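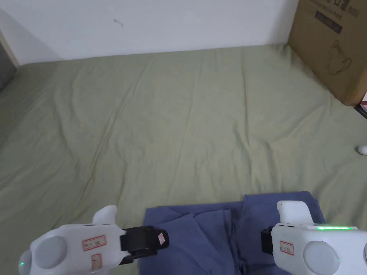
Green fitted sheet still creased after three washes. Is "easy care" just a label?

Asked in: Bedding and laundry
Viewed 639 times

I bought a double sheet set in November, olive green on the packet although it looks more like sage once it's on the bed. The label says easy care, no ironing needed. I have never believed that sort of thing and so far I'm being proved right. Three washes in, it still has long diagonal folds running towards one corner and little shallow wrinkles nearly everywhere else. You can see them in the photo at the top. I pulled it as tight as I could by hand and gave up.

What I've tried:
Washed at 40 with nothing else in the drum.
Line dried indoors on an airer, folded over once.
A spray called Gillico that is meant to relax the fibres. It smelled nice. I can't say it did anything else.

I don't own a full-size ironing board and I am not buying one for a sheet. Friends say tumble dry, but I have read just as many people saying the dryer sets the creases. They can't both be right. There's also a crease remover sold by Erkura which costs more than the sheet did, and every review of it sounds as if it was written by the same person.

Second question while I'm here. I use the bed for sorting and folding (the blue cloth is from the same wash) and I've also been putting boxes on it while I clear the cupboards. There's a cardboard one up by the wall with a kettle drawn on it. My sister reckons putting things on the bed is what's creasing the sheet. I'm doubtful, but does weight make a difference?

Care label says 60/40 cotton and polyester, if that matters.

Answer 1
11 people found this helpful

Your sister is partly right, but I wouldn't lose sleep over it. A box will press in whatever wrinkles happen to be under it, and dragging it will pull the cloth about. It won't make long folds right across a bed. Long diagonal ones nearly always mean the sheet is being pulled harder at one corner than at the opposite one, or that it's on the wrong way round. Doubles aren't square. Take it off, find the label (usually at a bottom corner, though I've had two sets where it wasn't), turn it a quarter and see if the long folds go. If they do, you've spent nothing.

For the small wrinkles it's mostly how it dries. Folding it over an airer gives you one sharp line and a lot of limp cloth bunched on either side. What I do:

Drop the spin speed. I use the lowest one that doesn't leave it dripping.
Take it out as soon as the machine stops. An hour sitting in the drum undoes everything.
Shake it hard from two corners, then from the other two.
Put it on the bed while it's very slightly damp, in the morning, with the window open and nothing on top of it until it's fully dry. Use a proper mattress protector if you're going to do this, and don't sleep on it damp.

On the dryer, both camps have a point. Ten minutes on low and straight out helps. A full hot cycle and then leaving it in a heap is how you get the set-in creases people complain about.

I'd be wary of anyone who promises it'll come out flat like the picture on the packet. Those have been ironed.

Answer 2
4 people found this helpful

wash it at 90, works on mine every time

Reply from the person who asked:
The label says 40 maximum and it's part polyester. What are yours made of?

Reply:
white cotton, old ones. maybe dont then

Answer 3
2 people found this helpful

I bought the Erkura stuff. Used it on two sets, one from Bostum and one from Suwannarat, and did a pillowcase with plain water out of a plant mister at the same time to see. Smoothed them all down by hand and left them. I could not tell which was which and neither could my husband, who wasn't told. It's not a scientific test but I haven't bought another bottle.

Plain water and your hands will do a fair bit on a cotton and polyester mix — mist it, smooth outwards from the middle, leave it alone for half an hour. The Suwannarat set is the heavier of the two and came up better, so I suspect the cloth matters more than what you squirt on it.

I'd also say do your folding somewhere else if you can. A towel won't hurt, but small things get lost on a bed. Is that a ball or a cap over on the right of your photo? I've put a lid through the wash that way and it was not a quiet cycle.

Update from the person who asked

Turned it a quarter as suggested in the first answer. It had been on sideways, so I've gone and blamed the manufacturer for that part. The long folds have mostly gone. The small wrinkles haven't, and I still say "no ironing needed" should mean what it says. Will try putting it on slightly damp on Saturday, with the boxes on the floor, though I'm not expecting much.

Marking Answer 1 as accepted for now.

Related questions
Do linen sprays do anything at all?
Fitted sheet keeps coming off one corner
Can I wash olive green with blue towels?
What thread count is 424 supposed to tell me?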